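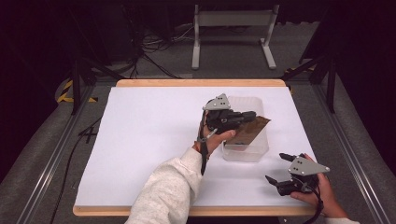 Sorting household packaging: one tub, four streams

Posted May 2021 in Household

The council changed its collection rules in the spring and the leaflet that came through the door runs to two sides of small print. I read it twice and still had to look up what happens to a coffee bag. What follows is the system we have settled on at home for small packaging. It deals with the awkward pieces only: flat card, foil, wrappers, and anything made of two materials stuck together. Bottles and jars go straight out to the big bin and don't need a system.

The central item is a translucent plastic tub with an open top. I have tried deep bins, a divided drawer insert and a set of stacking trays from Stulimano. The trays were well made but each one was too shallow for anything crumpled, and a single sweet wrapper would lift the tray above it. The tub has no lid and no dividers. Everything awkward goes in during the week and gets sorted in one go on Sunday evening. Sorting at the point of disposal sounds more efficient, but it depends on every person in the house knowing every rule, and in a house with visitors and a nephew it fails by Tuesday lunchtime.

Being able to see through the wall of the tub, even poorly, is useful. The old bin was opaque and I only found out it was full when it overflowed behind the door.

Working surface

I lay a sheet of plain white paper over the table before tipping anything out. Crumbs, coffee dust and bits of glitter show up at once, and the whole lot can be folded up and shaken over the compost caddy. Newspaper works but the print makes small scraps of foil harder to spot. One sheet lasts me several weeks if nothing greasy has been in the tub.

Card

Flat brown card goes in as it is. Anything larger than the tub is cut down first with kitchen scissors along the grain, which gives a cleaner edge and less fluff. I don't bother removing paper labels. Plastic tape I do remove, and the easiest way is to pull it back on itself at a low angle instead of straight up. Glossy card with a plastic film gets the tear test: tear a corner slowly, and if a clear skin stretches out of the tear, it goes in general waste here. Your council may differ.

Foil and things that look like foil

Most of the mistakes happen in this section. Gold and silver wrappers come in at least two kinds and they look the same on the table. The usual check is to crush the piece in your fist and let go. Aluminium foil stays crushed. Metallised plastic film springs back open, some of it slowly, so give it a few seconds before deciding.
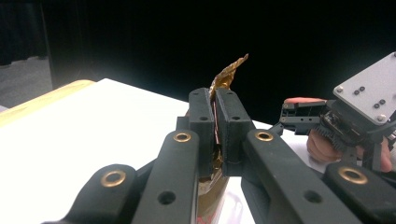 The scrunch test has limits. A thin film that has been folded tightly for a week will hold its creases well enough to pass for foil, and foil bonded to paper will also hold its shape without being foil all the way through. For anything doubtful I tear a small nick in one side and look at the torn edge. Plain foil tears with a bright, thin edge. A laminate shows a second layer, often white or brown, and sometimes the two layers part company at the corner. If they peel cleanly I separate them. If they don't, it is general waste and I stop thinking about it.

Plain foil is saved until there is enough to make a ball. Loose scraps are no good to anyone, since small pieces drop through the sorting equipment along with the broken glass. Ours starts as a cone of kitchen foil and takes in wrappers from the outside. The last one weighed 394 grams when it went out, and had taken since September to get there. It doesn't need to be that heavy. I was curious how long the shelf would put up with it.

Fotini Kalogeropoulos asked me at Easter whether wrappers should be washed. Chocolate wrappers get a wipe if they are bad and nothing if they aren't. Butter wrappers are usually a lost cause. Running the hot tap for two minutes over a scrap of foil seems a poor trade to me.

Looking after the tub

Warm water, washing-up liquid, soft brush. Ribbed plastic holds dust along the ribs, so the brush should go in the same direction as they do. I used a scouring pad on the first tub and scratched it so badly that it picked up every fingerprint afterwards. Don't use a dishwasher unless the base says you can. Mine warped at one corner and rocked on the table from then on.

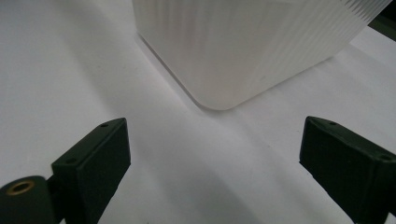 The Sunday routine

Paper down. Tip the tub out at one end of the table and put it back in the middle, empty. Take the card out first, as it is the bulkiest and hides everything else. Then do the scrunch test on anything shiny, and put the failures back in the tub, so that by the end the tub holds general waste only and can be emptied in one movement. Foil goes on the ball. Card goes flat in the outside box, under something heavy if it is windy.

On a normal week the job takes me 25 minutes, most of it on tape. After birthdays it is longer. I have thought about keeping a second tub for card alone, and there is room for it beside the bread bin, but card on its own was never the trouble.

Paper that is coated on one side and gold on the other remains unresolved. I put the question up on the Arno Road residents' page last week and had two useful answers before the thread turned to parking.

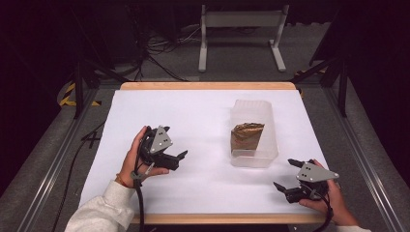

Raluca Sârbu wrote that she sorts the other way round, shiny things first, as they slide down inside folded card and get missed if the card is lifted out in a bundle. She also opens out every folded piece before it leaves the table. I tried her order this Sunday and found three wrappers inside one cereal box, so the routine above may need revising.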